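4.2 Peg board demonstration (open day, Tondness hall)

1. Lay the white board on the dark table, long side running away from the robot. Leave the arm cables slack.

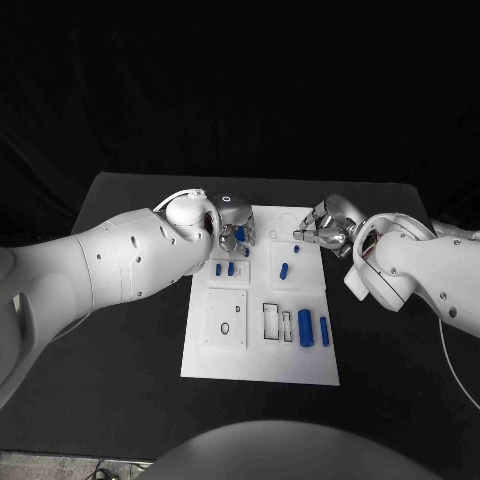
Visitors stand 2 m back. The operator keeps the stop button in hand.

2. Set arm speed to 200 mm/s.
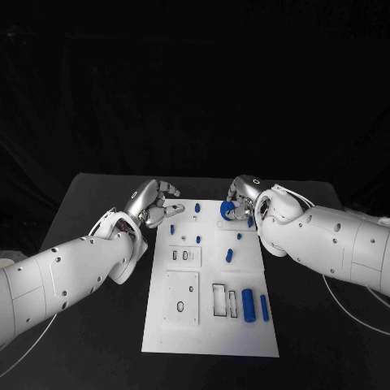

3. Start the routine from the Wiltska panel. Both arms work at once - do not reach in to straighten a part.
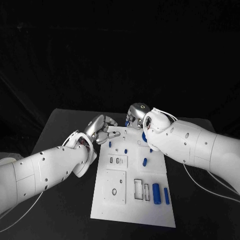

Photo: Sekar Chong / Hartono

CAUTION: Pause both arms before replacing a dropped peg.

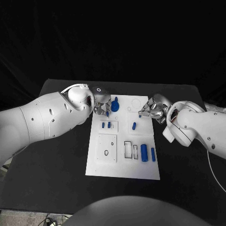
Resume from the panel only. After 6 runs, check the wrist cables and log the result with Kurniawati Tjoa.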